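**Soft toys gone flat and a bit sad. Machine, sink or leave well alone?**

*Home & Laundry > Care of Fabrics > Toys and Cushions*

---

**buttonjar_and_tea** wrote on 07/12/2023:

Evening all. I've been reading this board for ages without posting, mostly the stain threads, which have saved me several tablecloths, and now I've finally got a question of my own and it's rather a long one, so put the kettle on.

My grandchildren's soft toys live at our house in a basket by the back door, and over the years they've been chewed, slept on, taken into the garden, left in the car and generally loved. I got them out and put them on the table with every intention of sorting them into "wash", "mend" and "have a quiet word with the owner", and then I lost my nerve completely. The purple one has a fuzzy coat and I'm frightened of turning it into felt. The red-pink one is more or less a heart, or two lobes anyway, and feels like felt to begin with, so goodness knows what water would do to it. The bluey-green one is fuzzy too and has gone lumpy inside, and I can't decide whether it was always like that.

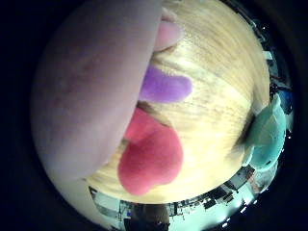

None of them has a care label left. My daughter cut them all off when the children were tiny because the eldest used to suck on them, so I've nothing to go by. I have a bottle of Plollex wool wash under the sink and a front loader that's getting on a bit, with a delicates setting I don't entirely trust. What would you do? I'd especially like to hear from anyone who's rescued an old one with a matted coat, as the littlest is coming for a fortnight in March and will want everyone present for bedtime.

---

**hemlock_and_hem** wrote:

Welcome! Lovely first post, and I did put the kettle on.

I'd put the fuzzy ones in the machine without a second thought. Pillowcase, knot in the top, cool wash, slow spin, done. I've been doing my lot's toys that way since they were babies and the worst that's ever happened is a whisker coming off. The thing that ruins a fuzzy coat is heat, so keep it cool and keep them well away from the tumble dryer and the radiator.

The felty heart one I'd leave until last and do by hand.

---

**oldmangle** wrote:

I'm going to disagree with hemlock_and_hem, in a friendly way I hope.

It isn't only heat. The spin does a fair bit of harm as well, particularly with anything that's already lumpy inside, because all the stuffing gets flung to one end and stays there. I had a rabbit come out with a head like a turnip and ankles like string. The pillowcase did nothing for him.

Sink every time. Lukewarm water, a small squirt of your wool wash (Plollex is fine, I use it myself, though the lavender one leaves a bit of a film), squeeze and never rub, then rinse until you're bored and rinse again. Roll it up in a towel and kneel on it. You'll get far more water out than you'd think.

---

**hemlock_and_hem** wrote:

Poor rabbit! I do take the point about lumps. But kneeling on a towel at our time of life, oldmangle — some of us would need helping back up again.

---

**oldmangle** wrote:

Sit on it, then. Works just as well and you can drink your tea.

---

**pilchard_pie** wrote:

Before anybody puts anything in water, test the colour! Purple and red are the two I'd worry about most. I once washed a red dog with a white bear and I now own two pink animals, and there were tears. Damp a white hankie, press it hard on a bit of the toy that won't show, count to twenty slowly. If there's any colour on the hankie, that toy gets its own bowl.

I'd do it on the pink-red heart for certain, and on the purple too. The bluey-green probably won't run but it costs you nothing to check.

---

**buttonjar_and_tea** wrote:

Oh, you're all so kind. I hadn't thought of the hankie at all and it's such a sensible idea. I've now been round everybody with one of my late mother's (she'd have approved, she tested everything, including the curtains in the guest house in Lysenko before she'd let us lean on them).

The purple was perfectly all right. The red did leave the faintest blush, so it's having its own bowl.

May I ask a silly follow-up? When you say squeeze and don't rub, do you mean the whole toy at once, like a sponge? And does the stuffing really dry? That's what's always put me off. I had a cushion that never recovered and I could smell it from the landing.

---

**oldmangle** wrote:

Not silly in the least. Yes, like a sponge, both hands, slow. For the smaller ones I only do the outside: make up a froth in the bowl, scoop the froth off the top with a soft brush and work it over the coat the way it lies. Then wipe with a clean damp flannel. The middle hardly gets wet, so there's nothing to go sour.

For the purple one I'd do the froth method and see if you're happy. You can always go further the next day and you can't go back.

---

**thimblewick** wrote:

Coming in from the sewing side of the forum. For the lumpy one, I'd open a seam. I know that sounds drastic, but you only need a gap as long as your little finger, usually underneath, where the original closing stitches are and they come out easily. Take out all the old stuffing, wash the skin on its own in the sink, let it dry flat, and put fresh stuffing in. Small pinches, well teased out. Lumps come from pushing in great handfuls.

I get mine from Grovora, the mixed bag, and it goes a very long way. Ladder stitch to close and you'll never find the place again.

---

**hemlock_and_hem** wrote:

I couldn't! I honestly think my youngest would never have forgiven me. Hers had a "heartbeat" which was only a bit of hard stuffing that had balled up, and if I'd taken that out it would have been a different animal altogether. Do ask the child first.

---

**thimblewick** wrote:

I did say fresh stuffing, but you're quite right about asking. I've a customer who has me put a pinch of the old filling back in the middle every time, wrapped in a scrap of muslin. It might be a nice compromise.

---

**buttonjar_and_tea** wrote:

Well, I've asked, by telephone, and the owner was very firm. Nobody is to be opened. Lumps are to stay. I was also told that the cat needs to have its face left completely alone, which I'd not planned to touch, but I gave my solemn word.

So it's froth for the fuzzy ones. I spent this afternoon with a soft nail brush going over the coats in the direction they lie, and I enjoyed it enormously, wireless on, rain outside, no hurry. My husband came through and wanted to know when he might have the table back for his jigsaw (the 3,000-piece harbour, which he's been promising to start since the summer) and I said he could have it when the animals were finished with it, and that was that. He's taken himself off to the spare room with the edge pieces in a baking tray.

Everyone's out on the wood again for a look over. The purple one is the biggest lump of the lot from where I sit, the little block has found its way in as well, and the light blue cat has gone off to the side by itself with its head on one side, as if it's listening to all this.

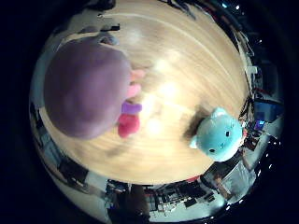 *Page 2 of 2*

The question I've got now is about drying, as I don't want to spoil the table. It's a pale wood with a nice grain and I've been putting a towel down, but then I wonder if the towel is holding the damp against their undersides. Would a rack be better? I have one of those folding Dranis airers, but the bars are so far apart that the smaller toys would drop straight through.

---

**pilchard_pie** wrote:

Lay a tea towel over the bars and peg it at the corners so that it makes a little hammock. Air gets at them from underneath and nobody falls through. Turn them every couple of hours. And yes, please do keep anything damp off bare wood. We had a white ring on our sideboard from one wet mitten.

Don't peg by the ears, whatever you do. Ears stretch.

---

**oldmangle** wrote:

Agree about the ears. I'm not so keen on the hammock, as it dips in the middle and they all roll into a heap and dry in whatever shape they've landed in. A wire cake rack over a tray does me nicely, and it's flat.

---

**pilchard_pie** wrote:

Peg it tighter!

---

**oldmangle** wrote:

I peg as tightly as any man living. It's the weight of a wet bear that does it.

---

**thimblewick** wrote:

Cake rack for the small ones and hammock for the big ones, and then we can all be friends.

A tip for the coat, buttonjar: when it's nearly dry but still cool to the touch, go over it with a clean, dry baby's hairbrush, first against the lie and then back with it. That lifts the pile far more than brushing it wet. If there's a matted patch that won't shift, hold it over the steam from a pan (not close, and mind your fingers) for 15 seconds and brush straight away. Don't try it on the felty one, as it will only go bobbly.

---

**buttonjar_and_tea** wrote:

The baby's hairbrush is a stroke of genius. I still have my daughter's, with the rubbing on the handle where she cut her teeth on it. I've tried it on a bit of the purple coat and I'm very taken with it. I'm going to be careful with the steam, as I'm clumsy with pans.

The red one is still waiting for its own bowl. I thought I'd do the froth there too, with hardly any water, and just dab. Does anyone put vinegar in the rinse to hold the colour, or is that an old wives' tale? My mother swore by it, but she also swore by putting a spoon in the neck of a bottle.

---

**hemlock_and_hem** wrote:

I put it in with my reds and have done for years, just a tablespoon. The smell goes as it dries.

---

**thimblewick** wrote:

It won't fix a modern dye, I'm afraid. It does rinse the soap out nicely, so it's doing some good, only not the good your mother thought. Cold water and being quick about it will do more for the colour.

---

**hemlock_and_hem** wrote:

My reds are still red, that's all I'll say!

---

**buttonjar_and_tea** wrote:

A teaspoon, then, for my mother's sake, and cold water for thimblewick's. I'll do it tomorrow morning while there's a good light in the kitchen, and I'll come back and tell you how I get on. Does anyone know whether the cake rack marks the felt? Mine has rather thin wires.

---

**oldmangle** wrote:

It can do. Put a folded muslin on it first, and turn the toy after an hour.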